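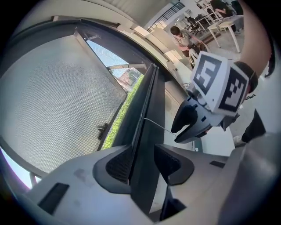

Why does a room feel stuffy when its only window is wide open?
A single opening has to serve as both inlet and outlet. Without a second opening at a different height or on a different face of the building, the pressure difference across the window stays small, and exchange is limited to turbulence at the opening and whatever two-way flow the indoor and outdoor temperatures can sustain.

Chapter 2
Natural Ventilation in Small Dwellings

Learning outcomes
After working through this chapter you should be able to distinguish wind-driven from buoyancy-driven flow, estimate the airflow through a simple opening, apply a correction for insect screening, and identify plan arrangements in which cross-ventilation will fail.

2.1 Scope

Chapter 1 dealt with the reasons for supplying outdoor air: dilution of moisture, odour and carbon dioxide, and removal of heat. The present chapter deals with the means of supplying it where no fan is used. The treatment is restricted to detached houses and low-rise flats. Tall buildings, in which the stack effect dominates the design of the whole envelope, are left to Chapter 9.

Infiltration and ventilation are kept separate throughout. Infiltration is uncontrolled leakage through cracks and joints. Ventilation is the intended movement of air through openings provided for the purpose. An older weatherboard house may exchange a good deal of air by infiltration alone, but the rate is highest in windy weather and lowest on still nights, when occupants are most likely to want it.

2.2 Driving forces

Wind produces positive pressure on the windward face of a building and negative pressure, or suction, on the leeward face and usually on the side walls. The pressure at a point on the surface is

p = 0.5 Cp ρ v²

where Cp is the pressure coefficient, ρ the density of the outdoor air and v the reference wind speed, normally taken at roof height. Values of Cp for a simple rectangular building are given in Appendix B. They should not be used for L-shaped plans or for houses closely sheltered by neighbours without the reduction described in Section 2.6.

Buoyancy arises from the difference in density between indoor and outdoor air. For two openings separated by a vertical distance h, the pressure difference is approximately

Δp = ρ g h (Ti − To) / Ti

with temperatures in kelvin. In a single-storey house h is seldom large, and the resulting pressure is easily overcome by a light breeze acting in the opposite direction. The two forces are added as pressures. Adding them as flow rates is a common error in student work.

2.3 Flow through an opening

The volume flow through a sharp-edged opening is

Q = Cd A √(2Δp / ρ)

where A is the free area and Cd the discharge coefficient. The free area is the area through which air can pass, and for an awning or casement sash it depends on the opening angle. Manufacturers' catalogues often quote the area of the sash, which overstates the free area where the stay is short.

2.4 Insect screens

Screening reduces flow in two ways: the wires block part of the opening, and friction at the mesh causes a further loss of pressure. The second effect is relatively greater at low air speeds, so a screen costs the most ventilation in calm conditions. Dust and lint add to the resistance, particularly in kitchens and laundries.

In the worked examples of this book, a screened opening is assigned 67 per cent of the flow calculated for the same opening unscreened. This is a teaching value. For design work the pressure loss of the mesh selected should be obtained by test.

2.5 Case study: the Prendarley house

The Prendarley house is a single-storey brick veneer dwelling with the living areas to the north and bedrooms to the south. Ankit Dwivedi and Fotini Balaskas monitored it through November with doors in their normal daily positions. The main bedroom had a screened window on one wall only, and its door was shut overnight. Carbon dioxide in that room passed 2000 ppm before dawn and peaked at some 3000 ppm on the stillest night of the record.

A transfer grille was then fitted above the door, and a highlight window in the hall was left ajar. Readings taken after the alteration are tabulated in Section 2.8, where the reader is asked to calculate the expected flow for each arrangement and compare it with the measured decay rate.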